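Grevdale Technical College
Robot Handling, Part 2 – Handout for the lab session "Choosing a gripper and placing the cameras"
Prepared by Tormod Lindholm, October

Please read this before you come to the lab. It replaces the old handout from the Zaki arm, so the page numbers in the workbook do not match any more. The object for this session is the ketchup bottle, and the other kitchen things remain on the table as clutter.
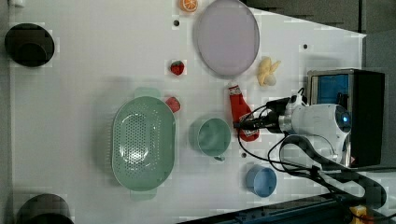
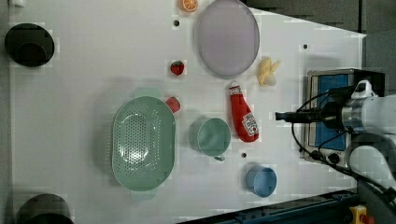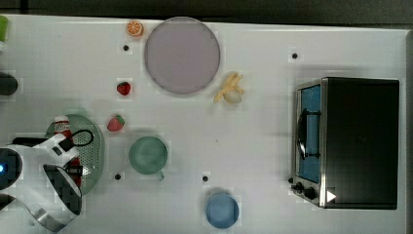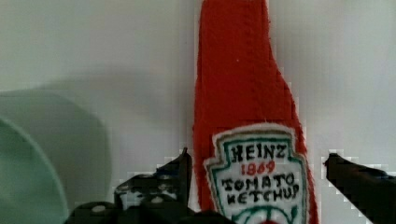
Fig. 2.1. Ketchup bottle task. First three: the table from overhead. Last: wrist camera, gripper fingers open on both sides of the bottle.

1. What the two kinds of camera give us

The overhead view is good for planning. All objects lie on one white surface, so the separation from the background is simple and we get position and direction of the bottle with little work. But look at what happens when the gripper comes over the object. In the third picture of Fig. 2.1 most of the bottle is hidden under the gripper, and a detector that was sure a short time earlier may now lose it. The height is also difficult to judge from overhead. A mug and a plate are both round shapes, and only one of them will stop your fingers.

The wrist camera has the opposite character. It sees the label and both fingertips, which is what we need for the last part of the approach. It does not see the whole object. In the fourth picture the cap is outside the view, and from this view alone you can not say how tall the bottle is. Do not use it for finding things on the table.

2. Soft objects

The bottle is plush. Students often think that a soft object is easy, and for damage this is true. For measurement it is worse. The fabric gives way, so the finger position at first contact and the finger position at a stable hold are two different numbers. Write both in your table. The loose fibers on the outline also disturb edge detection. Use the label patch as reference if it is in view.

3. Comparing the grippers

Each group tests the Jillard parallel gripper and then the Posville one, with the same start positions. Make 40 attempts with each gripper, 80 together. After every 5 attempts turn the bottle to the next direction on the list. An attempt is counted as good only when the bottle is lifted and held until the controller gives the release signal. A bottle that is pushed away is a failure – also if you catch it on the second close.

Write down for every attempt:
start direction of the bottle
closing force setting
finger position at contact and at hold
result, and which camera was in use at the moment of failure

Keep the closing force the same for both grippers in the first half. In the second half you may choose it freely, but you must write why.

4. Cables

Check the cable loop at the wrist before you turn the last joint. Look at the first two pictures again and follow the black cables. Move the arm by hand to both end positions and see that no cable becomes tight or touches an object on the table.

5. To hand in

One table per group and one page of text. Answer at which point in the approach you would change from overhead camera to wrist camera, and how the program should know that this point has come. The controller log goes in the shared folder under course code 3868.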